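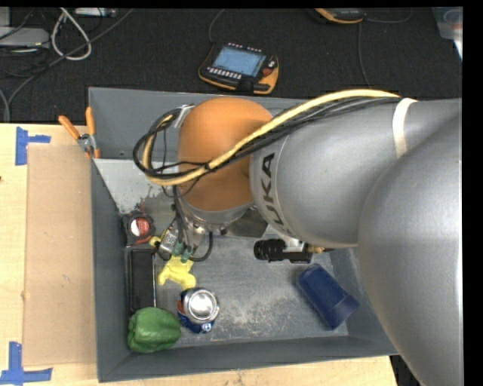
# Chapter 3: Where Things Live

When I was nine, my aunt Soledad Orellana let me spend a whole Saturday in the back room of her hardware shop, and I have been thinking about storage ever since. She had a drawer for wood screws, a drawer for hinges, and then one deep drawer she called the "later" drawer, where everything went that she hadn't decided about yet. You can guess which drawer we spent the day in! By closing time we had found homes for most of it, and I went home with dusty knees and a brass key that fit no lock in the building.

Every home, office and workshop has a "later" drawer of some kind (mine, I'm sorry to say, is a closet). In Chapter 2 we looked at how people decide what to keep. Now we turn to the question that follows, and it's one people have been arguing over for as long as they have owned more than they could carry: once you've kept a thing, where should it go?

There are two old answers. The first is to give each thing a **fixed place**, so that the scissors always hang on the same hook and anyone can tell at a glance when they're missing. The second is **open placement**, where a thing goes wherever there happens to be room and somebody writes down where that was. Fixed places are easy to learn and waste a good deal of space. Open placement fills every corner, and it falls apart the first week people stop keeping the list.

Most real storerooms mix the two, and the mixing is where it gets interesting. Later in the chapter we'll visit the Figueroa seed library, where Catalina Navarrete keeps 40 kinds of beans in fixed jars and everything else on open shelves, and we'll read part of Nahuel Lagos's notes on reorganizing the school supply room at Illden.

**Before you read on:** choose one drawer or shelf you use every day. Without opening it, write down what you think is inside and where each thing sits. Then go and look, and keep both lists handy for Section 3.2.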